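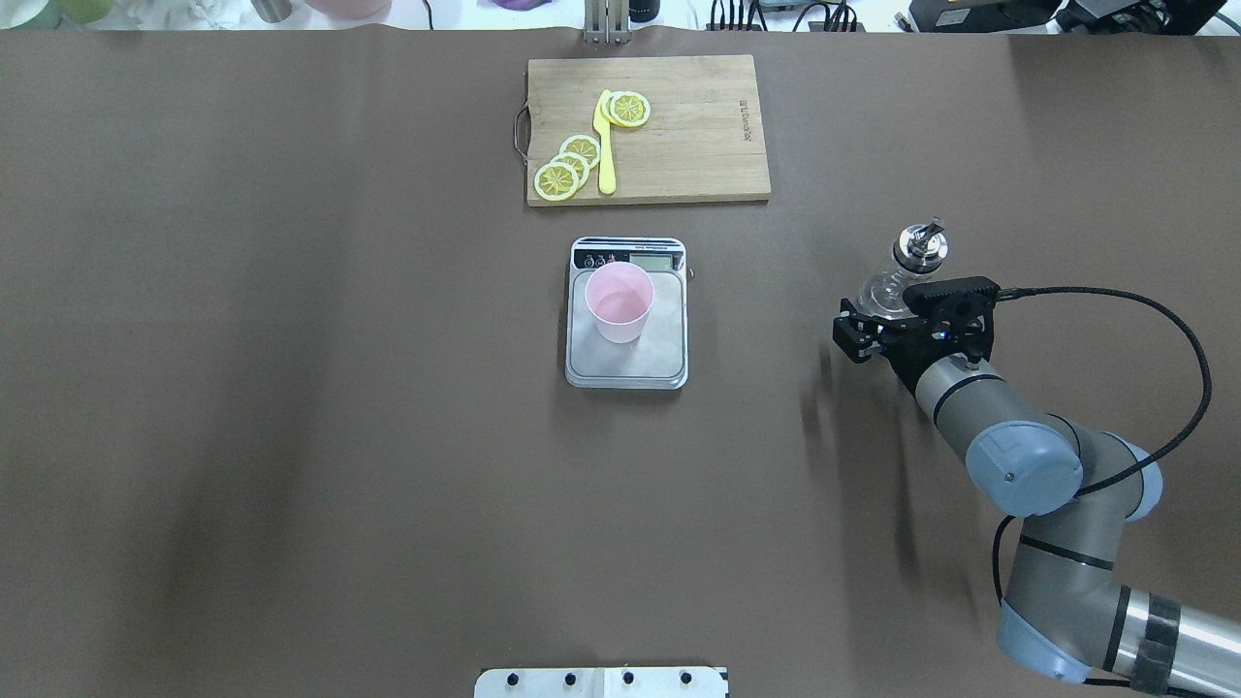
Lemon slices and a yellow knife on the cutting board.

Search this site Search

The Paper That Comes Into the House

When we moved from Gaturmont to Ruvarville, I carried four heavy boxes of paper up the stairs by myself. Inside were school letters, warranties for machines we did not own anymore, bank statements, and a great number of envelopes I had never opened. I put the boxes in the hall closet and told my husband that I would look at them in the summer. I did not say which summer.

The lesson came in the form of a bill from the water company. It had a late fee on it, and with the fee it was 142 dollars. I had received the first bill. I remembered holding it. I had put it on top of the microwave, then guests came, and I moved everything from the microwave into a bag, and the bag went to the closet with the boxes.

After this I began to ask other families what they do with their paper. I expected to hear about beautiful filing cabinets. Mostly I heard about piles. One mother in our street keeps all her mail in the bread drawer, and the bread lives on top of the refrigerator. She knows where every letter is, so I cannot say she is wrong.

In our house we now have one tray by the front door. It is flat and not deep, and it is a little ugly. All paper goes in the tray, also the drawings of the children and the receipts from my coat. In the evening, after the dishes, one of us takes the tray to the table and empties it. Advertising goes directly to the recycling. A bill is paid at that moment, on the phone, and I write the date on it with a pencil. Papers from school are signed and go back in the school bag the same night.

What remains is small. It goes into a folder with the name of the month, and in June of the next year I open the folder for June and throw away almost all of it. Tax papers, medical papers and anything about the apartment have their own binder, a red one. My husband wanted a binder for each person. We tried it, and the electricity bill did not belong to any person, so it went on the microwave again.

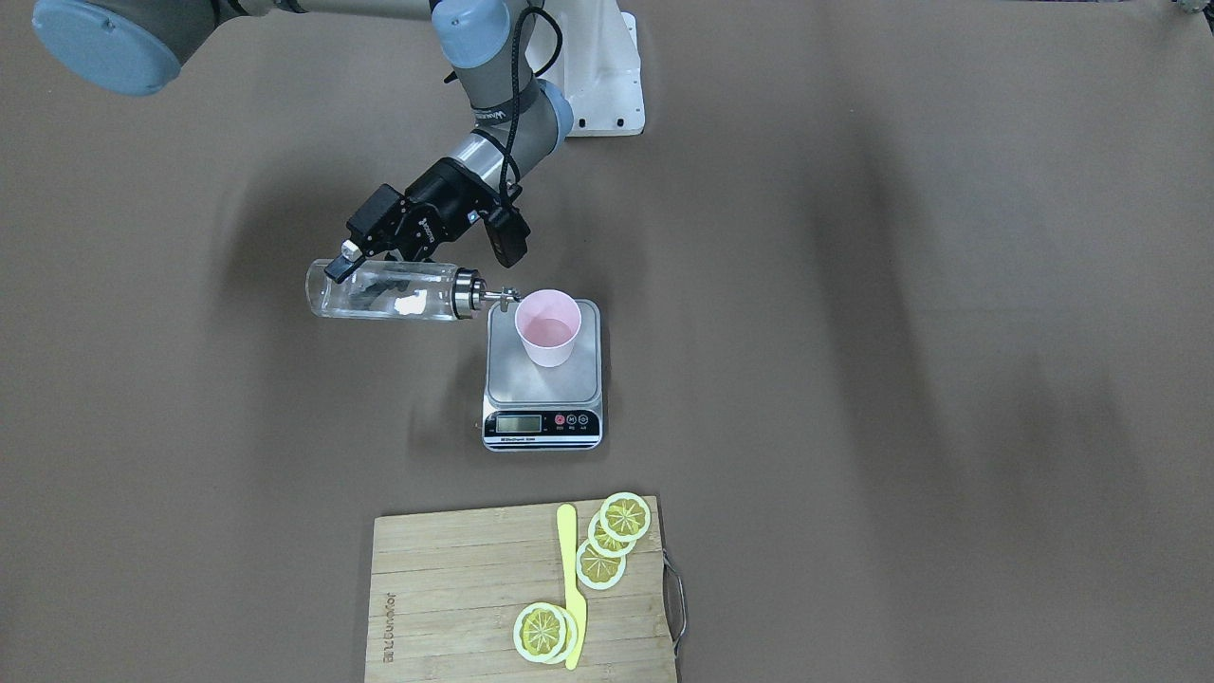

Asif Hayat does not believe in the tray at all. He told me that a tray is only a pile with a border, and that he opens his mail standing up next to the recycling bin, with his shoes still on. If he sits down, he said, the letter has won. I have thought about this often. I tried his method for a while, but I have small children, and when I come in the door both my hands are full.

The old boxes were a different problem. For them I used a kitchen timer and gave myself 40 minutes after lunch, and when it rang I was allowed to stop in the middle of a box. The first box was the slowest. I read everything, even the manual for a rice cooker. By the third box I could recognize a useless paper from its color. I found the vaccination card of my older son, which I had already replaced, and a letter from my aunt, which I kept.

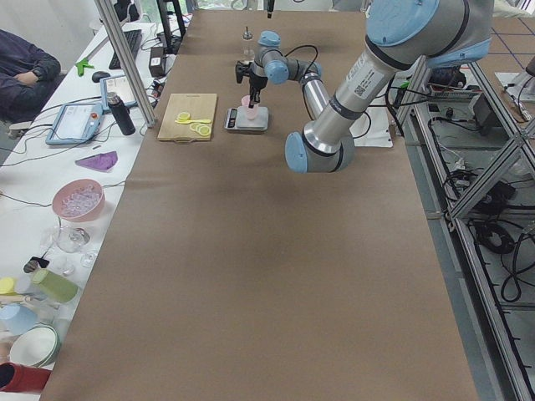
A pink cup over the kitchen scale, with a pump bottle farther back on the table.

I scan very little. A friend of mine has scanned 3,000 pages and she cannot find her lease. For me the red binder is faster, and my husband can also use it when I am not at home.

The fourth box is still in the closet. I have looked inside, and it is mostly photographs and birthday cards, so it needs another kind of afternoon. The tray had only two things in it last night, a dentist reminder and a leaf.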